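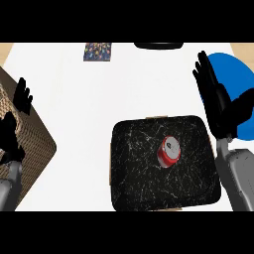 Tyyne Rissanen wrote to me in September that a kitchen table should be cleared every night, all of it, and that anyone who leaves things standing on it will end up eating dinner on the sofa. She was answering my last column, in which I said I had stopped clearing mine.

I have thought about her letter and I still disagree, though less than I did. I grew up in Perkcombe in a house built in 1904, and the kitchen there had one table and almost no counter. Everything happened on that table. Bread was made at one end while someone did homework at the other. It was wiped often but seldom bare.

When people redo a kitchen now, the first thing they ask for is clear surfaces. Raili Kallio sold kitchens in Rakberg for years, and she told me her customers wanted a cupboard for every single thing they owned. One couple paid 3614 for a wall of tall cabinets so that the toaster could be put behind a door. They made toast every morning. I don't know how long they kept lifting it in and out, but I would have given up by the second week.

My view is that things used every day should stay where they are used. A wooden spoon in a drawer is a spoon you have to look for with wet hands. Salt belongs next to the stove. If the table is where you chop and pour and open the mail, then the table will have things on it, and a house where people cook is going to look like one.

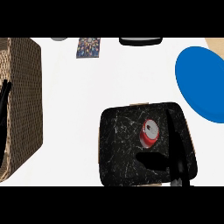

A woven basket takes up a fair share of a white table.

Tyyne is right about one part of it. Things that stay out tend to bring company. A bowl left for fruit gets keys in it, then batteries, then a receipt from Ahonen for a lamp you returned in the spring. I have a bowl like that, and I am not proud of it. Her way does stop this, as every object has to be picked up and faced once a day.

But it costs time, and the time usually falls on one person. In most homes I know, the one who wants the table bare is not the one who clears it. I timed my own clearing when I still did it, and it came to around 35 minutes in the evening, counting the dishes. I would sooner read.

So I keep a looser rule. What was used today may stay out. What hasn't been touched for a week goes in a cupboard - or out of the house, if the cupboard is full. The table gets wiped around whatever is standing there, and when guests come I move it all to the bench in the hall.

Tyyne ended her letter by asking where I roll out pastry. I buy it frozen.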